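From: Sanne Van Leeuwen
To: Ki project list
Date: Wednesday, February 7, 2018
Subject: Re: Demonstration quota for the Gusau set

Dear colleagues,

In reply to the question from Dastent:

> The plan lists 107 demonstrations for the kitchen tasks.
> Does that figure include attempts the operator abandoned?
> We would also like to know when sink work begins.

It does not. Abandoned attempts are stored separately and will be labeled as such. Of the 107, 70 are set aside for training and 28 for testing. The remainder — those with gaps in the wrist camera record — await review by Grudska.

Sink work is under way. Each site may submit up to eight demonstrations per day. Please keep the head and wrist recordings together under one session number, and do not trim the start of either. The full set is due in July.

Two views from the current session follow.
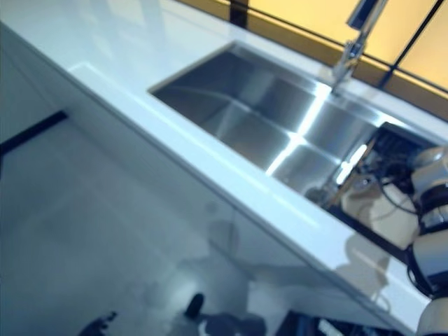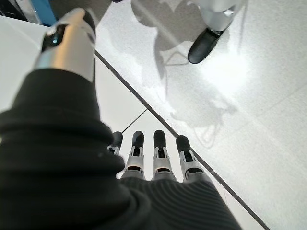
First: arm and gripper at the sink. Second: the sleeved left hand, fingers toward the floor.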